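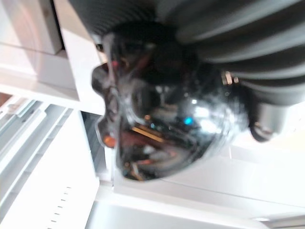 Progress report to Skandby, June

Project: Rastham shared kitchen, storage and sorting
Prepared by: Soledad Llorente

**Status.** Work is on schedule. The white cabinets and the open shelf ledge are in use. Labeling of shelf positions is complete in the pantry and still open in the back room.

**Work done this period**

- Shelf heights reset to take upright bottles on the lower level.
- Drinks separated from dry goods — they had been sharing a cabinet.
- Sorting rules for bottles rewritten as a single page. Bottles are now grouped by brand first and by size second.
- Returns crate moved next to the door.

The brand-first rule was tested on soft drinks before being applied to juice and water. Label artwork changes with promotions, so the rule uses the brand name only and ignores the rest of the print.
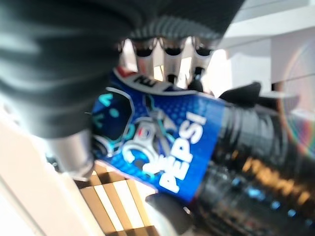 *Soft drinks group: Pepsi bottle, blue label with the brand name in white capitals.*

**Budget.** Spending to date is $2,290. The largest item was the shelf hardware from Simard. The remaining label stock, one pack of 100, should cover the back room.

**Open items**

1. Two hinges supplied by Rivosum are the wrong size. Replacements are on order.
2. The lower shelf is rated at 60 lb. Full cases of drinks will stay on the floor until the rating of the new brackets is confirmed in writing.
3. Putting away a delivery still takes roughly 6 hours. The target in the grant agreement is half of that.

**Next period.** Finish labeling the back room, fit the replacement hinges, and extend the sorting page to canned goods. No change to the end date is requested.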